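Prornstead Robotics Club forum > Student projects > Kitchen task, two-arm sim

Kitchen task: lemon into pot, where are we

tanner_r
Posted April 30, 2018

Right, quick one before I lose the lab machine. Rupert here for anyone who only knows me by the handle. Status of the kitchen entry for the June demo.

Scene loads. Both arms load. Hands load, fingers move, all the joints go the right way now (thanks to whoever flipped the thumb, I'd been staring at that for ages). Task is still: pick lemon off board, drop in pot. Right hand only for scoring, left hand can do what it likes as long as it doesn't knock anything.

Problems, no particular order:
- grasp from above slides off more than it holds
- left arm drifts if you don't send it anything
- reset puts the lemon back but not always the same way round
- Hindel script still writes logs into the wrong folder

Need people to pick one each. Reply with which.

mossy_k
I'll do the logs. Easy one, bagsy.

pell
Left arm drift is the gains I think. Had the same on the drawer task. You have to hold the last command, the default is send zeros and zeros isn't "stay put", it's "go to zero". Will look tonight.

tanner_r
pell yes please. Take it.

grubscrew
Can I ask the obvious thing. Why a lemon. Drawer task was fine, block task was fine, judges liked the block task. Lemon is small and rolls and we've got over a month and exams in the middle of it.

tanner_r
Because everyone does blocks. Zullau are doing blocks, Rüegg did blocks last year and came nowhere. And a round thing is the whole point of having fingers. If we're doing blocks we might as well use two flat plates.

grubscrew
Two flat plates would win though

mossy_k
lol

isabelle_l
Grubscrew has a point, sorry Rupert. I marked the practice runs last year and what lost people points was never the choice of object. It was runs that stalled. A block that gets there every time beats a lemon that gets there half the time. The sheet gives you nothing for style.

tanner_r
It gives 3 marks for "difficulty of object". I read it.

isabelle_l
Out of how many.

tanner_r
...fine. Still 3 marks.

hobday
New here, joined after the open evening. Where do I get the scene file? The link in the pinned post goes to the old drawer one.

mossy_k
hobday shared drive, folder called kitchen, not kitchen_old, not kitchen_NEW. just kitchen. Don't open kitchen_NEW it's older than kitchen_old, long story

hobday
Got it ta. Runs very slow on my laptop, is that normal?

pell
Turn shadows off. And the marble, swap the texture for plain grey if you're only testing the arm. Doesn't touch the physics.

tanner_r
Don't save it back with plain grey tho!! Someone did that with the drawer one and we demoed on a grey void.

hobday
Noted

pell
OK drift. It was the zeros. Fixed by holding last target. Left arm now sits where you leave it, ran it 2130 steps and it hadn't wandered. Pushed. Pull before you do anything else or you'll get my half of a merge.

tanner_r
Brilliant. One down.

mossy_k
Logs done too. They go in logs. Radical I know. File name has the run number in it now so stop renaming them by hand please, it breaks the plotting

grubscrew
Did a bit on the grasp. Two things going on I reckon.

1st, friction on the lemon is set really low, I think it got copied from the plastic cup. Put it up and it holds better, but then it's a question whether that's cheating. Organisers' file might have its own value and overwrite ours.

2nd, we come straight down with the fingers closing at the same time. So whichever finger gets there first pushes it and the lemon's off before the others arrive. Need to come down open, stop, then close.

pell
Agree on 2nd. Disagree on touching friction at all. If the grasp needs fudged friction it's not a grasp.

grubscrew
It's not fudged if the number was wrong to start with. It's a lemon not a bar of soap

pell
Have you measured a lemon

grubscrew
Have you??

isabelle_l
Leave friction at whatever the organisers ship and build the grasp for that. Then nothing changes on the day. I'll email Hindel and ask for their object file, they sent it out early last year when people asked nicely.

tanner_r
Good, do that. Meanwhile grubscrew do the open-stop-close version, keep friction as is. I'll do the approach path, at the moment the forearm comes in low over the corner of the board and I don't like it.

hobday
Could I do the reset thing? Lemon wrong way round. Looks like it only restores position and not rotation.

tanner_r
Yes! All yours. Shout if stuck.

tanner_r
Approach path, first go. Comes in from the lower right, wrist over the board, hand pointing left across the lemon. Left hand parked palm open over the worktop, well away. Pot's top right so after the lift it's a swing back and up. Lemon lies lengthwise on the board. Grab from the viewer attached, this is the pose I want to start the close from:
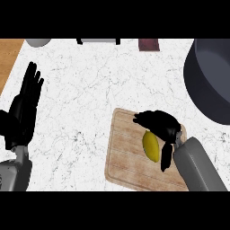 pell
Start wider than that. If the close begins with the fingers bunched then grubscrew's open-stop-close has nowhere to open to, you'd be opening into the lemon. I'd back the hand off, open in clear air, then drop.

tanner_r
Costs time though. Run is capped at 1630 steps and the swing to the pot eats loads.

pell
Then speed up the swing. It's the slow bit anyway, nothing to hit on the way if you go high enough.

grubscrew
Pot rim. Go high or you'll clip the pot rim. Ask me how I know

mossy_k
how do you know

grubscrew
Plotting script has a whole evening of it. Hand fine, lemon on the floor of the universe. It just keeps falling, there's no floor under the counter

hobday
Reset is sorted I think? It was rotation like I said, plus it kept the old velocity, so if you reset while it was rolling it carried on rolling. Zeroed that. Could somebody check I've not broken the pot, it's in the same function.

mossy_k
checked, pot fine. nice one

isabelle_l
Hindel replied. Object file goes to all teams 2 weeks before, not earlier, no exceptions this time. So we don't know the friction until then. Which is my argument for having the block version ready as a fallback, same path, same code, swap the object. I'm not saying drop the lemon.

tanner_r
You're sort of saying drop the lemon

isabelle_l
I'm saying decide when the file comes. If it holds, lemon. If it slides, block, and nobody sulks.

grubscrew
Seconded

pell
Against, for the record. Two versions means testing both and there's five of us. Pick one and make it good.

tanner_r
Ok. Block fallback goes in but grubscrew owns it, it doesn't take time off anybody else, and lemon stays the main entry till the file's out. Pell I hear you. Will redo the pose with the hand open and backed off, and go over the rim by a silly amount.

Still need from people:
- grubscrew: open-stop-close, pushed somewhere I can pull it
- pell: faster swing
- hobday: can you run resets over and over and see if it ever lands different
- mossy: plot of hand height against step so we can see where the time goes
- isabelle: last year's marking sheet if you've still got it

isabelle_l
Have it on paper. Will scan.

hobday
On it. Is there a way of running without the window open? Takes forever watching it

mossy_k
headless flag, it's in the readme. actually it isn't in the readme. I'll put it in the readme

pell
Swing pushed, branch is called swing2. Swing1 is wrong, ignore it.

tanner_r
Pulled swing2, getting a joint limit warning on the right elbow. Just me?

pell
What were you starting from, old pose or new one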